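Zedport Home Planner Guide
Section 7: Setting Up Your First Kitchen
Written by Obsa Araya. Last revised July 27, 2020

Welcome to the fun part! If you've worked through Section 6, you already have an empty room with four walls, a door and at least one window. Now you get to fill it. Kitchens are the room most people come to Zedport for, and they're also the room where a good start pays off the most, so take your time with the first few steps and then play as much as you like.

You'll need a tape measure, your room file from Section 6, and the Wilari cabinet library. The library is included with the full install. If you chose the small install, open Settings, then Libraries, and tick Wilari before going any further. It's 246 MB, so start the download and go measure something.

7.1 Before you place anything

1. Open your room file and choose File, Save a Copy. Give the copy a name you'll recognize later. "Kitchen sink wall left" is a great name. "Kitchen new 2 final" is not (I have eleven of those).

2. Check the units in the bottom bar. They should match your tape measure. Changing units later is allowed and nothing will move, but cabinet widths get rounded for display and it can look as if something shifted.

3. Turn on Snap to Wall. The button looks like a small magnet and turns blue when it's on.

4. Mark your fixed points. These are the things you don't plan to move: water supply, drain, gas line, outlets, radiators. Click Add, then Fixed Point, and pick the type from the list. They show up as colored dots on the plan and stay visible under everything you place.

Note: Fixed points don't print unless you ask for them. See Section 11 for print options.

Caution: Zedport does not check your plan against local building rules. Gas, water and electrical work must be looked at by a licensed professional before you build anything.

7.2 Placing base cabinets

Start in a corner. I know it's tempting to put the big beautiful island in first, and I've done it myself plenty of times, but corners are where plans go wrong and you want to meet that problem early.

1. Drag a corner base unit from the Wilari library into the corner of your room. It turns by itself to face the right way.

2. Add cabinets outward from the corner, one at a time. Each new cabinet snaps to the one before it.

3. When you reach a wall or a doorway, look at the gap figure in the side panel. A gap of less than 7 inches is usually best closed with a filler strip. Right-click the last cabinet and choose Fill Gap.

4. Leave an opening for each appliance that stands on the floor. Use the Appliance Space tool instead of guessing, and type in the width from the maker's spec sheet.

5. Choose View, Check Doors. Every door and drawer swings open at once, and anything that bumps into something else turns orange. It's a great moment, and my favorite button in the whole program.

If you see orange, don't start over. Try switching the hinge side first: click the door, press H, and run the check again.

7.3 Countertop and cooktop

Once your base cabinets are down, the countertop takes about two clicks.

1. Select all the base cabinets in a run. Hold Shift and click the first and the last.

2. Choose Build, Countertop. Zedport draws one continuous top across the run, including around the corner.

3. Set the overhang. The default suits most kitchens. If you have seating on one side, click that edge and drag it out as far as you need.

4. Pick your cooktop from the Appliances tab and drop it on the counter. The cutout is made for you, and if you move the cooktop later, the cutout goes with it.

5. Check the landing space on both sides of the cooktop. You want somewhere to put a hot pan down without crossing the room. 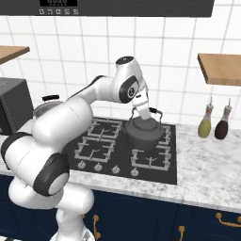
6. Add the range hood last. It lines itself up with the center of the cooktop, and the height above the counter appears in the side panel. Compare that number with the hood maker's instructions and change it if they differ.

Note: If the hood refuses to center, you probably have a wall cabinet in the way. Hide wall cabinets with the W key, place the hood, and press W again.

7.4 Finishes and lighting

Here's where the plan begins to feel like a kitchen! Finishes come in sets, and the Yimer set is a lovely place to begin, with plain colors that look good under any light. You can change every surface separately later.

1. Open the Finishes tab and drag a set onto any cabinet. All the cabinets in that run change together.

2. To change a single door, hold Alt while you drag.

3. Open Lighting and choose Morning, Noon or Evening. Try all three. A dark green that sings at noon can go nearly black in the evening, and it's much nicer to learn that now than after the paint dries.

4. Add under-cabinet lights if you're planning on them. They make a huge difference to how a backsplash looks.

5. Click Render. Draft quality takes some 20 seconds on an ordinary laptop. Fine quality takes a good deal longer, so save it for the views you want to show someone.

Tip: Lower the camera to your own eye height before rendering. The default is set for a fairly tall person, and the room feels quite different from where you really stand.

Caution: Save before every Fine render. If your computer runs short of memory, the program may close, and anything since your last save will be gone.

7.5 Walking through your kitchen

Press F5 to enter Walk mode. Use the arrow keys to move and the mouse to look around. Pretend you're making dinner. Go from the fridge to the sink, from the sink to the cooktop, and over to wherever the plates live. If you keep bumping into the island, so will you in real life.

The sample kitchen called Denbridge is worth a visit too. It's a narrow galley with very little room to spare, and whoever drew it was clever about drawers. Open it from File, Samples, and steal anything you like.

7.6 If something goes wrong

Cabinets float above the floor. The floor height was changed after they were placed. Select them all and press End.

The countertop has a visible seam. Two cabinets in the run have different depths. Match the depths and rebuild the top.

Undo stops working. Zedport remembers your last 50 actions. To go back further, open File, Versions and choose an earlier save.

The Wilari library is listed but looks empty. Close the program, open it again, and give it a minute to finish unpacking.

Section 8 covers wall cabinets, open shelves and tall pantry units. Keep your kitchen file open, as you'll be adding to it right away.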